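Returns week, and what the stockroom taught me about returns

Every February I get the same email from somebody on our client list, and it goes more or less like this: "The holidays went great, so why does my back room look like this?" This year it came on the very first morning of the month, from a home goods store that does half its business online, and I laughed out loud because I'd been writing this item in my head already.

So let's talk about returns. I know, I know. Everybody would much prefer to talk about the front end of the order, the part with the pretty checkout page. But a return is an order too, only going the wrong way up the street, and most of the shops I work with still handle it with a clipboard and a strong memory.

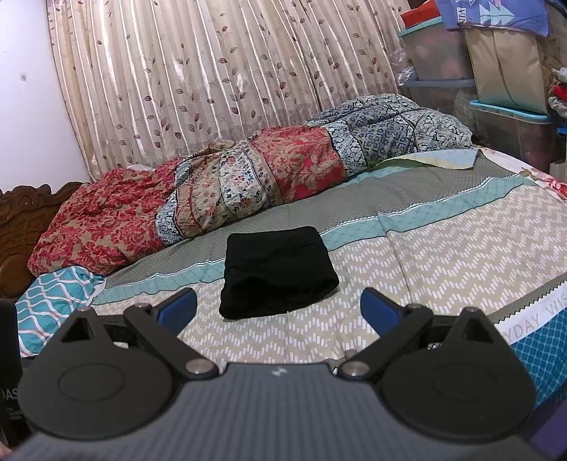
Oldřich Vrabec
Returns and Inventory Lead, Olgate

I spent two weeks last season parked in the receiving area at Engebretsen, who sell bedding, throws and everyday clothing through four stores and a website. Lovely people, very good coffee, terrible returns shelf. During my stay 1579 items came back through the door, and 1575 of them ended up matched to an order by the time I left. The missing four drove me up the wall! We found a price tag for one of them, which helped no one.

The matching rate looks wonderful on paper. What it hides is how long the matching took. A sweater would come back to the store on the corner, get a sticky note, ride over to the main stockroom in the evening van, and then sit in a bin until somebody had a free hour to look up the order. All that time the website was telling shoppers the sweater was sold out. It was sitting right there, folded, in the right size, and three people in a row got the "notify me" button.

When I asked why the store didn't just put it back on its own rack, the answer was that the store system (they run Flomar at the registers) treats a web order as somebody else's sale. The cashier could give the refund but couldn't receive the stock. So the money moved right away and the goods moved whenever. Their bookkeeper had been fixing the difference by hand at the end of each month, in a spreadsheet with a tab called "mystery," and I have to say I grew fond of that tab.

We didn't buy anything new. I want to be clear on that, as I get asked which software we put in, and people look a little let down when I tell them. Flomar already had a setting for receiving goods at a location other than the one that sold them. It had been switched off when the system went in, back when the website was a side project and nobody wanted web stock wandering into store counts. We switched it on at one store, watched it for a few days, found that it was printing the wrong shelf labels, fixed that, and then did the other three.

The second change was smaller and caused far more argument. We asked the stores to grade each item at the counter, with the customer still standing there. Before, grading happened in the stockroom, and it was a long list with 10 different conditions on it, things like "good, box damaged" and "good, box missing" and "fair, see note." I never once found a note. Now there are 2 choices: sell it again, or send it back for a look. One of the store managers thought this was reckless and told me so in front of everyone (she had a point about white bedding, and we made an exception for it). The rest got used to it pretty fast.

I'm leaving out the part where the label printer and I fell out. Ask me in person.

A few things I'd pass on if you're staring at your own bins this week. Walk one return from start to finish yourself, with the item in your hand, and write down every place it gets put down. At Engebretsen a single pillow sham got put down seven times. Look at who can see it at each stop, too — the warehouse might know exactly where it is while the website has no clue. And please talk to whoever does the books before you touch a setting, or you'll get a phone call at dinner like I did.

One more about refunds, since it came up twice in the replies to the last issue. Plenty of you hold the refund until the item is checked in, and I understand the worry. What I'd look at is how long your check-in takes. If it's a day, hold away. If it's a week, your customer service inbox is paying for it, and so is the person who has to answer that inbox. 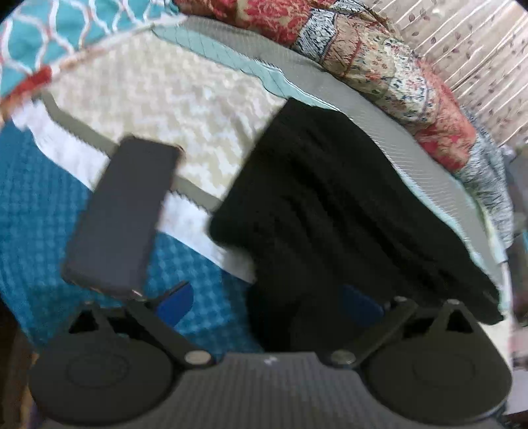

Do we need to let shoppers return web orders in our stores if we've never offered it?

It depends on whether your store staff can receive the item into stock on the spot. If they can, I'd offer it, and you'll likely find that some of those folks buy something else while they're in. If all they can do is take the item and put it in a bin for the van, hold off until you've sorted that out, and keep the mail-in label going in the meantime.

Next issue I'm handing the space over to my colleagues on the carrier side, who've been working with Flurkum on split shipments and have a lot to get off their chests. Keep the emails coming, especially the grumpy ones, and if you've got a "mystery" tab of your own I'd love to see it.

Recent items
Why your store counts and your web counts disagree
Gift cards across channels: a short guide
Moving off the old register system without losing a weekend
Reader mail: backorders, preorders and the difference
Split shipments and who pays for the second box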